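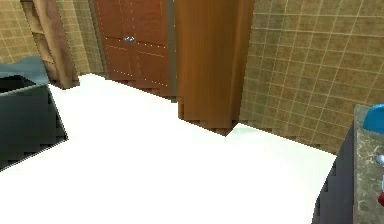 Workshop notebook, May - practice questions for the network support certificate

Home | Notebook | Study groups | Equipment | Contact

Entry opened 09:40, Bidcombe training workshop.

The question bank supplied by Sukero was checked against the current syllabus. It holds 203 items. Of these, 33 refer to commands withdrawn in the present release and 14 are duplicates with the answers in a different order. Both groups have been marked and should not be set to candidates until Sukero replies.

The section on address translation is sound. The section on remote access is weaker: several items can be answered from the wording alone, and one gives a subnet mask that does not match its own diagram. A corrected version has been placed in the shared folder under "pending".

Lab work was resumed at 11:15 on the Jonico rack. The second firewall again lost its saved settings on restart. The backup was restored and the unit restarted twice more, with the settings kept on both occasions. The cause is not known. Colleagues are asked to export the configuration before leaving the bench and to note the time in the rack log.

The timed paper was then attempted under examination conditions. It took roughly 40 minutes, well inside the allowance, but the routing questions were answered too quickly and four were wrong. They concerned route priority, a topic the Aigner course notes cover in a single paragraph. A longer handout is to be drafted.

Outstanding: reply from Sukero; new console cable for the lower shelf; decision on whether memorised answer sets may be kept in the study room at all. The present view of the workshop is that they may not - the certificate is of little use to an employer if the holder cannot set up a working tunnel.

Recent entries
- Relabelling the patch panel
- Licence renewals for the practice firewalls
- Notes on the switching module
- Booking rules for the Jonico rack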